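Fidby artificial stem set and black table vase: my review

Rating: 5 out of 5
Reviewed by Urmila Dixit, 25 February 2019

I have bought fake flowers before and regretted it every time. The last lot smelled like a shower curtain and shed glitter I'm still finding. So when my friend Faustino Cortés told me he'd ordered the Fidby stems for the front desk at Tomholm and loved them, I nodded politely and forgot about it until I went over there and tried to smell one. He has never let me live that down!

I ordered the mixed set that night, with the tall black vase to go with it. It took three days to arrive and nothing was crushed, though the leaves do come pressed flat and need a bit of fluffing with your fingers.

My advice is to tip everything out before you start. Get all of it on a big white table if you have one, greenery too, and have a good look at the colors together. I used to pull stems out of the box one at a time and always ended up with every tall thing on one side.
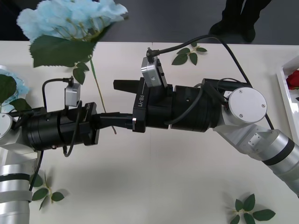

Flowers and loose green sprigs spread over the white tabletop.

The stems are what won me over. Cheap ones are usually a straight green wire with a flower jammed on the end, and you spend your life hiding them behind leaves. Somebody at Fidby has looked at a real carnation, because the thick stalks have those pinched joints along them and the green is a little blotchy, the way a garden stem is. You could leave one half bare and it would look fine (I have, on purpose).
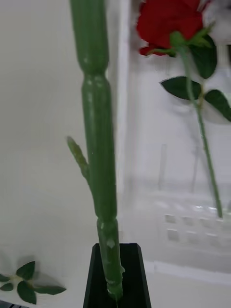

I was less sure about the vase when I ordered it, thinking black might be gloomy, but it makes the green look so fresh. The angled sides are handsome too. The opening is on the small side, so if you like a big fat bouquet you'll want something wider. I tried to get 15 stems into mine and gave up well short of that. It's much better with a few good ones and some air between them.

Two grumbles. The care leaflet is printed in tiny gray type, and the stems are stiff, so bending one takes both hands and some nerve. I bent mine a little at a time and they've held their shape.

I also have a Singhal bunch from last July, and it's pretty from across the room, but the petals have gone fuzzy at the edges. The Fidby roses wipe clean with a barely damp cloth. I'm already planning a second set for the hall table.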